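Lid-back gift boxes from Canex, packed by hand at our Baysal shop. Sold empty or filled.

## Canex Lid-Back Gift Box

The Canex is a shallow, pale box for sweets and small toys. The lid is one piece with the tray and folds up at the back, so it can stand open on a table while people help themselves. The outside is plain. We sell it for party favors, New Year candy and small thank-you gifts.

Larger snacks, such as a long sachet of spicy strips, do not go in the tray. Pack those beside it in the outer carton. 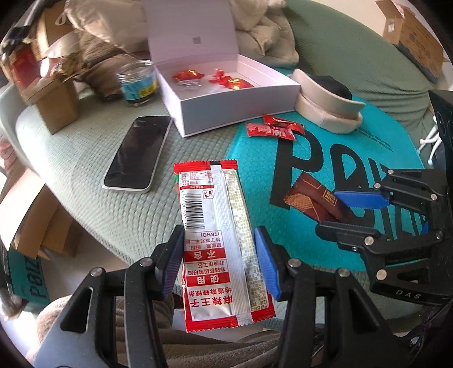

*Open gift box with red foil-wrapped candies, with other snacks on the table.*

### What fits

The tray is one open space with no dividers. Wrapped candies can lie flat on the floor of the box, and there is room for a small toy with them. Put the toy in the middle first and tuck the candies under and around it. Twist-wrapped pieces go best toward the back wall, with the twisted end up.

Leave any clear wrap on toys with small parts. If you take it off, throw it out before closing the lid, as loose plastic catches in the fold.

The inside of the lid has a small logo, a line of Chinese text and a square QR code. Don't put stickers over the code. A gift note can go on the blank part to either side.

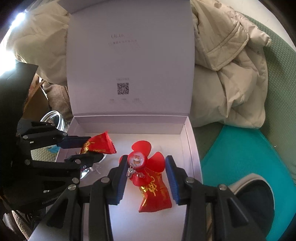

### Ordering

- Empty boxes: packs of 4 or 20, shipped flat
- Filled boxes: packs of 2, candy mix chosen by us
- Full case: 74 empty boxes, shop pickup only
- Tissue liner: Dineo, white, sold separately
- Outer carton: Clanov, plain brown, fits 2 boxes side by side

Orders placed over the weekend are packed on Monday. January is our busiest month, so please order filled boxes early. Unopened packs of empty boxes can be returned. Filled boxes can't.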